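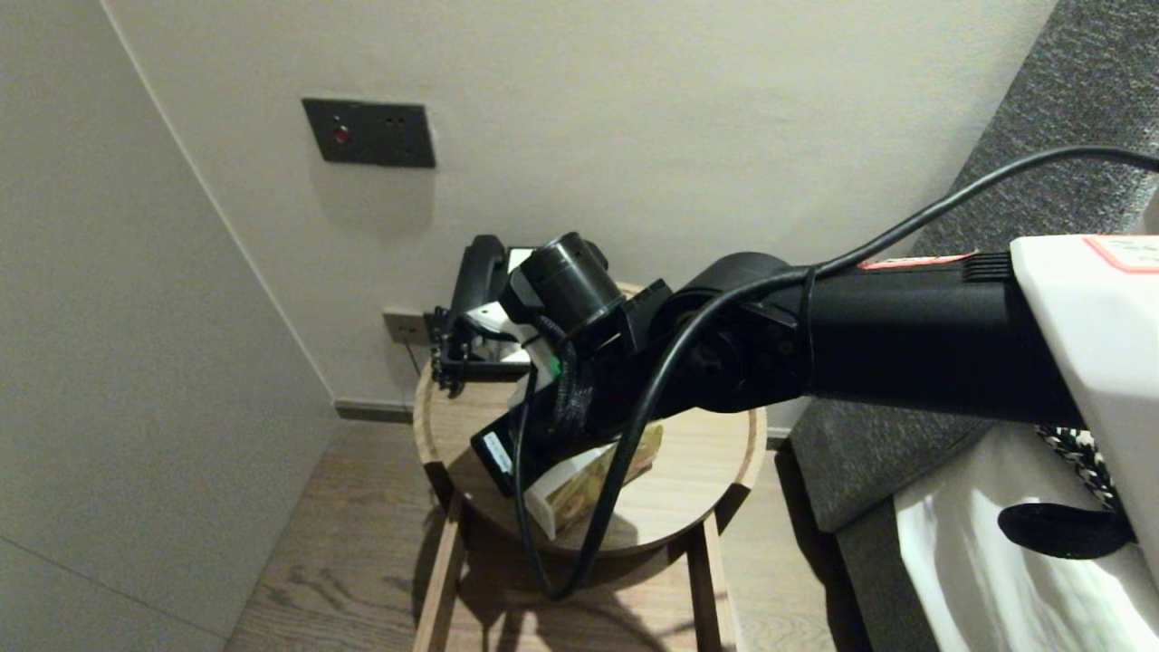

Review: Duvow wrist-camera kit for small arms
Reviewed by Saulius Rätsep for the Vonville equipment page
Rating: 3.5 out of 5

The Duvow kit is a two-finger gripper, a wrist camera, one cable set and a mounting plate. We paid 2898 for it through Ramalho, with shipping included. The quote was valid for 60 days and the price did not move in that time. We use the kit for pick-and-place work in ordinary rooms, on household furniture and small packaged goods.

Mounting is simple. The plate fits a standard flange and the screws are supplied. Américo Vilela did the first install in a morning, most of it spent on cable routing. The cable is long enough to hang in a loop when the arm is bent, and a hanging loop will catch on table rims and sofa arms. Budget for clips and a length of braided sleeve. Ours came to 253 with spare connectors, and none of it was on the original quote.

Grip on cardboard is good at the lowest force setting. A tissue box is a fair test, as the sides give way early. Wood is harder to judge. Flat edges are fine, but on rounded ones the fingers need a square approach or the contact is a thin line near the tips.
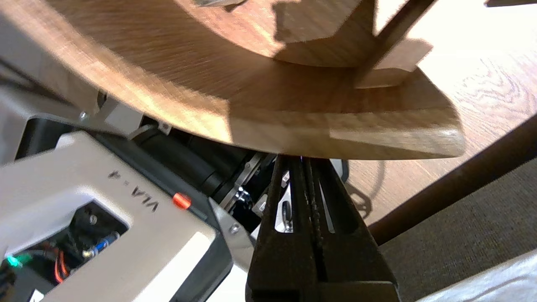
Chair backs and curved rails should be in any acceptance test for this reason. Run them before the return window closes, in daylight as well as under lamps. Strong sun on pale wood upset our exposure settings more than any other condition, and the fix was a manual profile for each room.

We also priced the Suronine gripper. It costs less and has a wider opening, but the camera is a separate order with its own bracket. With both added, the gap was too small to matter. Suronine's manual is the better of the two.

For planning purposes, put down one kit per arm, a spare pair of fingers, and cable hardware as its own line. Duvow sells fingers only in pairs – check stock first, our October order took 2 weeks. The service contract was declined and we have not missed it so far.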